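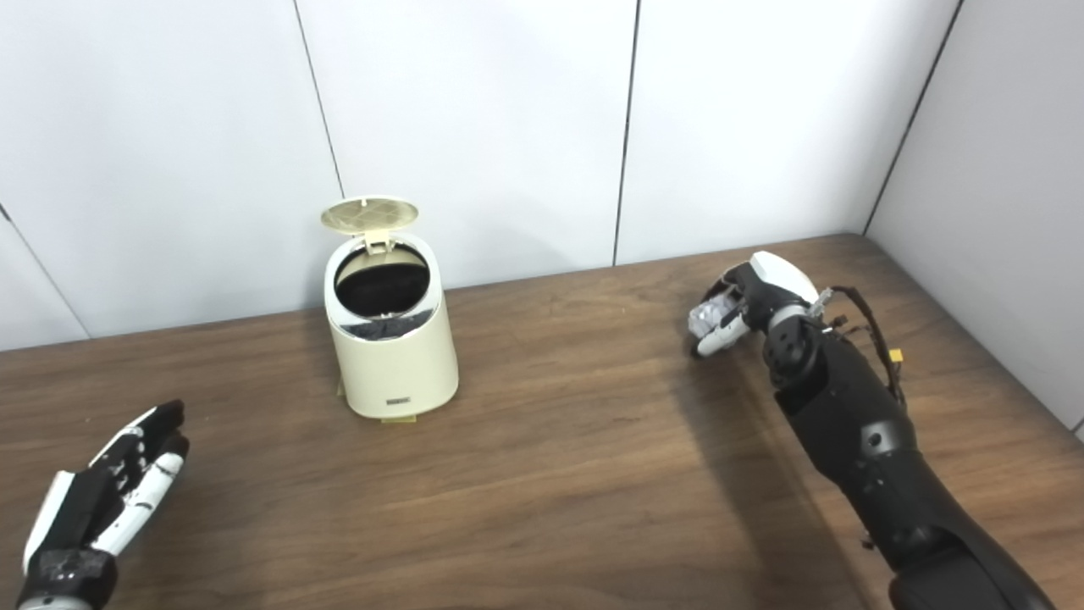
Desktop trash can FAQ — Prallgate shop

What goes in it?
Scrap paper, wrappers, tissues. No food please, it smells by noon.

Do I need special bags?
No. Any small bag, tuck the top under the rim. Ours come in rolls of 4.

How do I clean the lid?
Damp cloth, dry it, done. Dont use scouring pads. 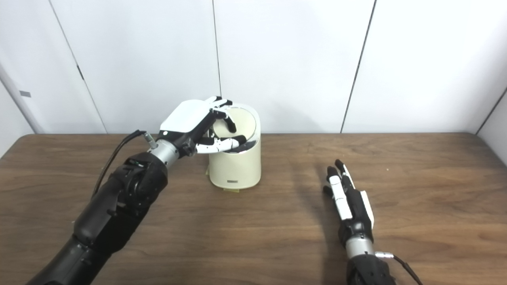

Inside of the can, same thing — warm water, drop of dish soap. Let it dry before a new bag goes in.

It slides around on my desk?
Bit of tape at the base.

Spare lids?
Yes, part 435. Allow a week or so for shiping.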